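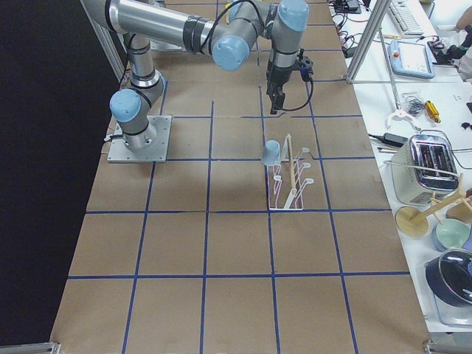
*Drestari single-arm bench with wire rack and upturned cup.*

# Drestari Household Task Bench

The Drestari bench is supplied to laboratories, colleges and appliance makers wishing to establish how far a general-purpose arm can manage ordinary kitchen work. It is offered in single-arm and two-arm form. The standard chore is the handling of cups at a dish rack, a job most households complete without thought and most machines still find demanding.

The work surface is covered in brown paper and marked out by hand in blue tape. Objects may be returned to the same cell between trials, and the covering can be replaced 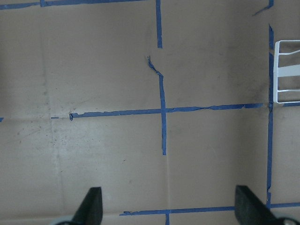 whenever a customer's own layout requires it. Fendgate supplies the paper in rolls of 45 metres. Tape is not included.

## Present capability

During acceptance work at our Hirvonen site the single-arm bench completed 2,129 placements of plastic cups. Performance was dependable where the cup began upright in a known position. Cups lying at an angle, or touching one another, remain the principal cause of failed grasps — operators should plan for supervision throughout. Drestari does not at present recommend the bench for unattended use in a home or canteen.
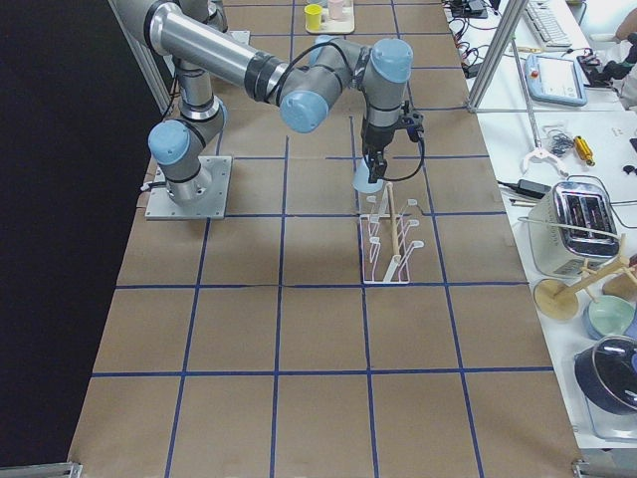

*Equipment Register, Issue 130, p. 45*

The two-arm version permits a cup to be passed from one gripper to the other. Thin-walled cups call for a lower gripping force, which is set by the operator before each session. Ulises Quintero, Head of Applications, receives enquiries concerning unusual objects and will advise on suitable fingers.
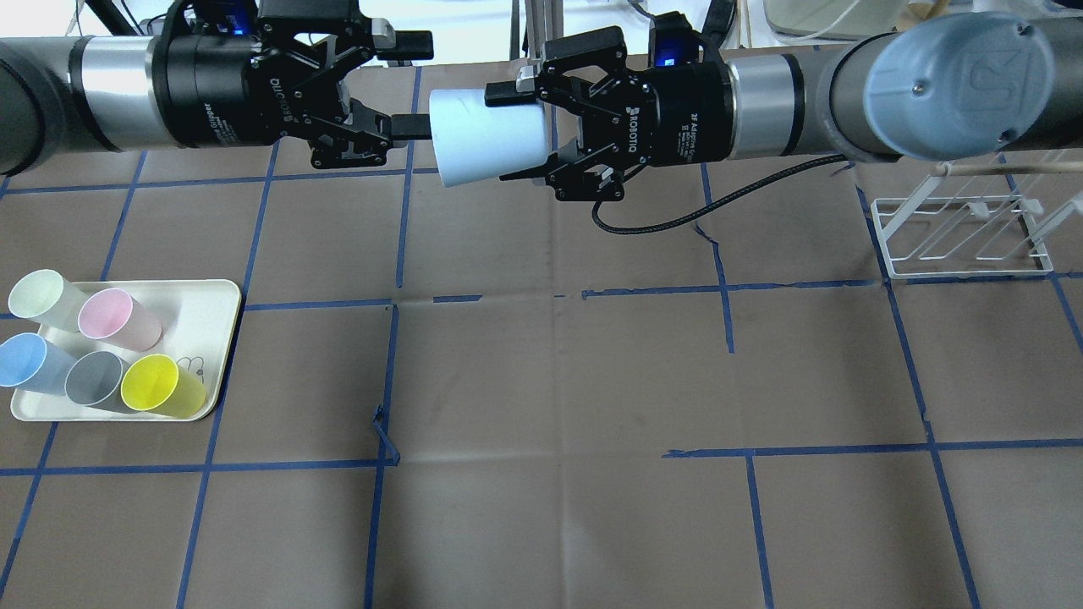

**Can the bench clear a full sink of mixed crockery?**

At present it cannot be relied upon to do so. Cups of a known shape are supported; plates, cutlery and glassware are under study with Nemenetti, and no release has been scheduled.

Demonstrations are held on Wednesday mornings by appointment. Spare racks are listed under order code 600.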